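**Clearing out the studio cupboard – a thread**

1/
Finally doing the big cupboard in the back room at Clarwood. It has needed doing since January. Posting as I go so that I finish it, and so the others can shout if I'm about to get rid of something they want.

2/
Ground rules, agreed with Shakuntala Bisht on Tuesday, June 20, 2023. Anything without a name on it goes in the hall for a week. Anything with a name on it gets a message. After that it goes to the charity shop or the tip.

3/
First hour was paper. Old booking sheets, a lot of envelopes, instructions for things we don't own any more. Kept the boiler manual and the lease. The rest went in the recycling.

4/
There was a box of 1000 business cards with the Sellden address on them. We left Sellden before half of you joined. I've kept 50 for scrap notes – the backs are blank and they take pencil well.

5/
Vikas Ahuja, your tripod bag is in the hall. So is the tripod, which was not in the bag.

6/
Cables next. I did these on the floor and tested every one with a lamp or a laptop. Dead ones went in a carrier bag for the electricals bin at Wombridge. The ones that work are tied with string and have a paper tag saying what they're for. Please put the tag back on when you return one.

7/
Tarun Dubey asked if there was a spare extension lead. There were three. Take whichever you like, but take the long one if it's for the courtyard.

8/
Glue and paint. Most of the tubs had skinned over. I kept anything that still stirred. Two tins wouldn't open at all and I didn't fight them.

9/
Teófilo Sánchez replied to ask about his good scissors. They're not in the cupboard. I've looked in the kitchen drawer too. Will keep looking.

10/
Stopped for lunch. Beans on toast. Washed the cloths while I was at it, as I'd gone through all of them on the doors. Warm water and a drop of washing-up liquid got most of the marks off. Pencil came off with a rubber.

11/
A few people have asked whether the stickers are coming off. They're not. The cat stays, the camera stays. I wiped round them. If you want to add one, go ahead, but keep it off the hinges – Yu put one over a hinge on the old cupboard and the door never shut again.

12/
Before anything goes back in I want to sort out what lives where. It filled up last time because everybody used whatever gap was nearest.
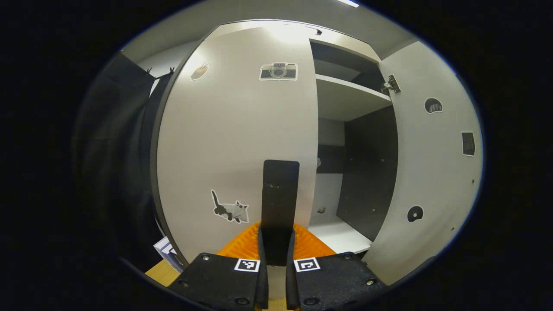

13/
So the plan is light things up top and heavy things on the floor of it. Paper, tape and card go on the shelf. Toolbox and the paint that survived go underneath. Nothing gets stacked so high that you have to move it to reach what's behind.

14/
Dinesh Sisodia wants a second shelf in the lower part. I'm not against it, but the toolbox is tall and I'd like to try it without one first. If it's a mess again in 6 weeks, he can fit one and I'll buy the brackets.

15/
I've written a list of what's in there and it'll be taped up by the light switch. If you finish something, cross it off. If you bring something new, write it on. Pencil is on a string next to it.

16/
Still looking for homes: a desk fan (works, noisy), a set of picture hooks, a roll of brown paper, a clip-on lamp with no bulb. Reply here or just take them from the hall and tell Shakuntala.

17/
Tip run is Saturday morning. There's room in the car for one more bag if anyone has things to go. Leave it by the side door, tied up please.

18/
Update: scissors found. They were in the tripod bag. Teófilo, they're on your desk.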